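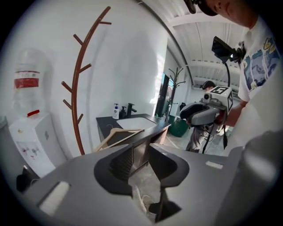
Notes on printing multicolor graphics on white cotton tees, after three months of keeping a proper log. Water-based ink, manual press, small runs. Thread.

1/ Mesh. I moved the detail screens up to 225 and left the flat fills on a coarser mesh. Edges on small lowercase lettering improved right away. Ink dries in the finer mesh faster, so flood between every shirt and keep a spray bottle in reach.

2/ Print order. Yellow first, then the light blue, then navy. Navy covers small registration errors in the other two. Gray can go before or after blue if they don't touch.

3/ White lettering on a white shirt is a knockout. No white ink. Open the gap in the artwork slightly wider than you want it, as the surrounding color spreads into it. On Julstead ink I add half a point. On Ullora I add a full point.

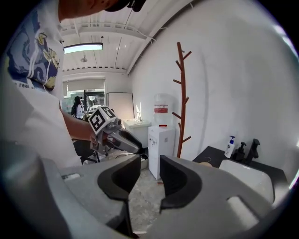

Blue, navy and yellow on a white tee.

4/ Sleeves. Use a separate small platen. Printing the sleeve flat on the main platen puts the side seam under the squeegee and you get a pale line every time. Hui-mei Chow sent me her platen drawing and I cut mine from that.

5/ Flash between colors only if the next one overlaps. An overheated platen dries ink into the mesh from below. I let the platen cool 20 seconds before loading again.

6/ Cure. Measure at the ink surface. The dial on the dryer reads the air. Paper strips are fine for a check but I don't use them for setting belt speed.

7/ Wash test. From the last batch of 59 I pulled one early, one in the middle and one at the end. Inside out, warm, tumble dry, five cycles. The late one cracked a little at the collar side of the print. Belt speed had drifted.

8/ Maximiliano Zapata asked about pretreating to keep the fibers down. I haven't tested it. A pass with the heat press before the first color does most of the same job on ring-spun cotton.

9/ Log sheet columns: ink lot, mesh, squeegee hardness, strokes, flash time, belt speed, room humidity. I left humidity out until December and regret it.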